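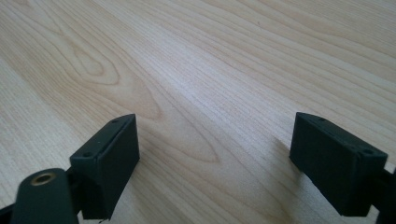 What the second gripper is going to cost

I said in June that I'd put the numbers up once I had them, so these are the numbers as they stand.

We have one hand-held gripper at the moment and it gets shared between me and Catrin Kneath, who does her sessions in the mornings while I get what's left. That was fine for the first batch of tasks. It won't be fine for the next one, so the plan is to build a second to the same design and keep a set of spare fingers in the drawer.

Printed parts are the cheap bit. Bandel quoted me $112 for a full set in the same dark green, fingers and linkages included. I could print them at home, but my printer is slow and I've already lost one weekend to warped parts. The fingers are plain blocks with two small holes along the top of each, and I'm leaving them that way. I looked at rubber pads and decided they can wait.

Hardware is $16 for a bag of brass threaded inserts and the screws to go with them. Buy the inserts. I tried screwing straight into plastic on an early joint and stripped it the second time I took it apart.

The camera and its mount are the big line at $221 from Dutari. Torres had a cheaper one with a narrower lens, and Ultan Moynihan lent me his to try. With the fingers wide open I lost too much of the table on either side. I'd sooner pay the difference once.

That makes $349 before freight. I've put another $100 aside for freight and for whatever I've forgotten, which last time was a cable and a second roll of tape.

Things I'm not buying this year:

A proper work surface. The pale wood top is fine, though it does get bright under the window and I may hang a blind.

The Plindska arm. I've had the brochure on my desk for months - it's a nice machine and I can't justify it until we have more recordings than we do now.

The order to Bandel goes in on Monday. Dutari are slower, so I might send theirs first.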